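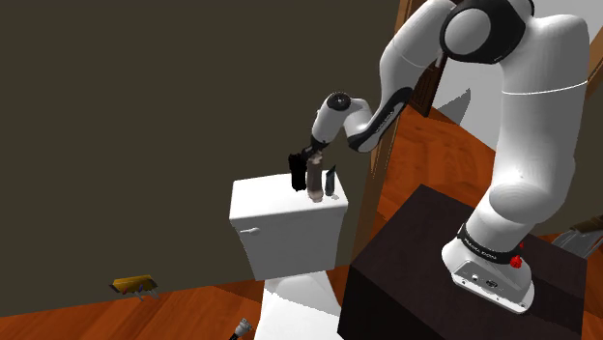

*White arm on a dark brown pedestal, black gripper. Computer render.*

**1/** A few of you asked how the swimming is going, and I kept typing replies that were much too long for a reply, so it gets a thread. Get yourself a drink. I'm not known for being brief and I don't plan to start in January 2019.

---

**2/** For anyone new: I grew up without learning to swim. We lived a long way from any water, my parents didn't swim either, and by the time I was 13 I had gotten very good at being the kid who "forgot" her suit. You can keep that up for decades, if you don't mind holding everybody's towels.

---

**3/** Last April I signed up for the adult beginner class at the Torkside pool. I filled in the form on my phone in the parking lot and then sat there with the heater running, feeling like I'd enlisted in something.

---

**4/** The teacher is Benoît Huet, and he is the calmest man I have ever met. In the first lesson we didn't swim at all. We stood in the shallow end and put our faces in the water and blew bubbles, a whole row of grown adults, one of us a grandfather, and after a few minutes we were all giggling too hard to blow anything.

---

**5/** What I was scared of was the floating. I could sort of picture kicking, and I could picture waving my arms, but lying back and letting my ears go under felt completely unreasonable to me. It took weeks. I'd get my head almost there and then fold up in the middle like a lawn chair.

---

**6/** What finally helped was looking at the ceiling. There's a water stain up there above lane 2 that looks a bit like a boot, and Benoît told me to tell him about the boot — what size, who lost it, was it a left or a right. I was halfway through explaining when I noticed his hand wasn't under me anymore. I cried a little in my goggles. It's a good place for it.

---

**7/** Some practical things, because I wish I'd had them. Get goggles that fit before you get anything else. Mine leaked for the first month and I thought that was simply what goggles did! Press them to your face without the strap, and if they stick for a second, they're yours.

---

**8/** Eat something small beforehand. I went hungry once because I was afraid of getting a cramp, and I had to sit down on the locker room bench and eat a stranger's crackers. (Thank you again, cracker lady, if you're on here.)

---

**9/** Wear whatever suit you can forget about. I own one nice one with ties that I spent the entire lesson retying, and one ugly brown one from a clearance rack that I have worn ever since. It has gone baggy in the seat and I love it.

---

**10/** Breathing to the side is the thing I'm working on now. I lift my whole head up like a turtle, and then my legs sink, and then I'm more or less standing. Aicha Abdelaziz, who swims in the next lane over, told me to keep one goggle in the water when I turn. I've been repeating "one goggle, one goggle" to myself all week, including in the line at the bank.

---

**11/** Aicha started even later than I did, by the way. She went across the lake at Orkader last summer with her daughters in a canoe beside her, and she talks about it the way other people talk about their weddings. I could listen to that story every time, and I pretty much have.

---

**12/** I'm a long way from a lake. My best so far is one length of the pool, which I did in December, very slowly, with a good amount of coughing at the far end. Then I hung on to the wall and looked back down the lane at all that water I'd come across, and I didn't want to get out.

---

**13/** To the person who messaged me asking if she'd be the oldest in the class: maybe, and you'll have a fine time. Ask whether they have a warmer session, some pools do, and stand near the steps for the first few weeks if that feels better. I did.

---

**14/** Next lesson we start on treading water in the deep end, so please think kind thoughts in my direction. And if you have a trick for getting chlorine out of long hair, I'd love to hear it. I've tried vinegar, and I smelled like a salad through an entire dinner with my in-laws.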